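Towel collection fills its first van as Follen laundry opens for a second evening

A collection of used towels run from the old laundry in Follen sent off its first full van on Thursday, and will now open on two evenings a week to keep up with what people are bringing in.

Towels are sorted by size, folded on a table and stacked by colour before they are bagged. Pink, green, blue and beige all come in.
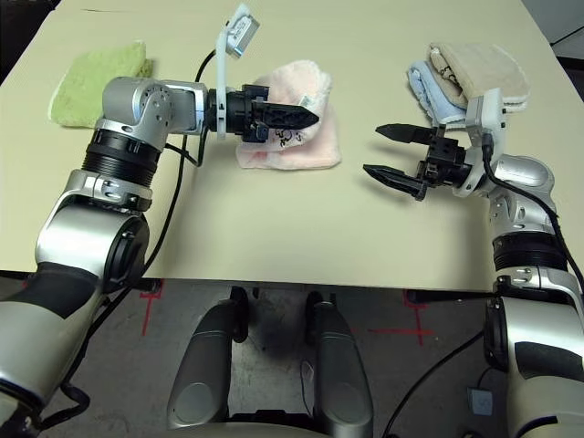
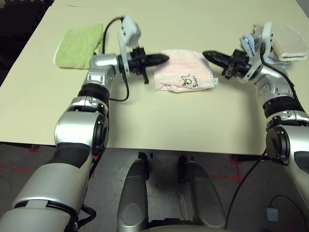
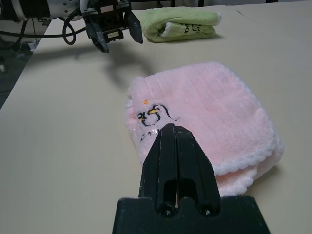

The collection was set up in the spring by Huiling Qiu, who used to manage the linen room at a hotel in Bezerra. She had seen good towels thrown out there because one in a set had gone thin or lost its colour, and when she left she asked whether the remaining ones could be passed on. The hotel agreed, and a few of her neighbours added what they had in their cupboards.

Most of what comes in now is from households. People drop bags at the side door of the laundry, which is on the lane behind the post office. The front entrance stays locked because the counter and the old drying cabinets are still in place there and the floor has not been made good.

Face towels and hand towels go to Nustora, the day centre on the Bezerra road, which gets through a large number of them in its washrooms and hairdressing room. Bath towels go to Puvura, a hostel with 42 beds that gives each new arrival a towel to keep. Anything too worn for either is cut up for cleaning cloths, or goes to the animal shelter if it is thick enough to be used as bedding.

"We don't mind old," Qiu said. "We mind thin, and we mind damp. A damp towel at the bottom of a bag will spoil everything above it, and by the time we open the bag it has usually been sitting for days."

All towels are washed again before they are folded, even when they arrive clean. They are washed at 60 degrees without fabric softener, which leaves a coating on the pile and makes a towel worse at drying. Coloured towels are washed separately for the first two washes, as some of the darker ones still lose dye after years of use.

Folding is done to one pattern. A hand towel is folded in half along its length, then in half again across, and once more if it is a long one. Bath towels are folded in thirds first so that they sit on the hostel's shelves, which are narrow. Qiu said the pattern was chosen to suit the shelves at the other end and that people were welcome to fold their own towels at home however they pleased.

Care labels are left on where they have survived. Puvura asked for this in its first month, as its own laundry sorts by label and unlabelled towels had been going through on the hottest wash. Hanging loops are also left on, and torn ones are stitched back if there is someone in that evening who can sew.

Patterned and decorated towels are accepted. There had been some doubt over children's towels, which often come with cartoon characters or fancy edging, and at first they were put to one side. Nustora has since said it will take them, and they now go in with the rest of their colour. Names inked or sewn on to a towel are not a problem either, although owners may prefer to unpick a name tape before handing the towel in.

The van that left on Thursday carried bath towels for Puvura and a smaller load of hand towels for Nustora. It was lent by a carpet fitter in Follen, who has offered it again for later in the month. Until now the towels had been going out in the back of Qiu's car, a few bags at a time.

Running costs have been low so far. The building's owner is charging no rent until the end of the year, and the two washing machines were already there. The main expense is electricity, along with bags and detergent. The parish has given a grant of £3000, which Qiu expects to cover the bills through the winter. Part of it will pay for a repair to the larger of the two machines, which has been leaving the last of its water in the drum at the end of a cycle.

What happens after the end of the year has not been settled. The owner has applied to turn the ground floor into a shop and has said the collection could keep the back room if the plans go through, but at a rent. Qiu said she had looked at a unit near the railway yard in case it was needed. It has more space and better parking, but no water supply for the machines.

Opening hours from next week will be 5pm to 7.30pm on Tuesdays and Thursdays. Bags should not be left outside the door at other times. Several were left out over the last bank holiday and were soaked through by the time they were found, and most of the contents had to be thrown away.

The collection can take bath towels, hand towels, face cloths and bath mats without a rubber backing. It cannot take duvets, pillows, curtains or clothing. Bed sheets are not being accepted at present, though Puvura has asked whether single sheets might be added next year, and a decision on that will wait until the larger machine has been mended.

Those who want to help with washing or folding can call in at the side door during opening hours. There is no need to book. Bags of 3 or fewer towels can also be handed in at the post office counter, where they are picked up before each session.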